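Chapter 8
The Job After the Job

When Muta, a maker of office supplies, brought in its first grippers, the staff at the Palumbo plant were told that their work would get easier. Some of it did. The lifting went away, and so did the sore wrists. What came instead was a form, 2 pages long, to be filled in every time a machine stopped and waited for a person.

Štěpánka Paulík had packed and checked boards there for 10 years. By September her title was "process guide," a step up that came with a new badge and the same locker. She now spent her shift showing a gripper how to do things she had never thought of as skills. Wiping a board was one. How hard do you press? Where do you start? When is it clean enough? She had answers to all three, it emerged, but they lived in her hand, and the form had no box for that.

Engineers call this kind of know-how tacit. Managers tend to call it "the easy part" until they see the bill. In Paulík's first season as a guide she logged 337 stops, most of them over tasks her old job description had covered with the word "tidy."

As you read the chapter, keep a plain task in mind, such as taking blue scribble off a whiteboard with a magnetic eraser. List each choice a worker makes along the way - then ask who gets paid for knowing them.

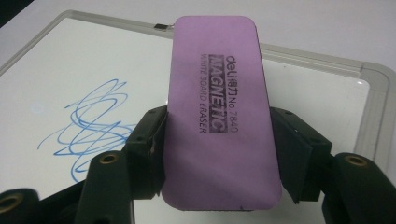

8.1 Who Teaches the Machine?

Most plants pick their trainers the way Palumbo did: they ask whoever is standing closest.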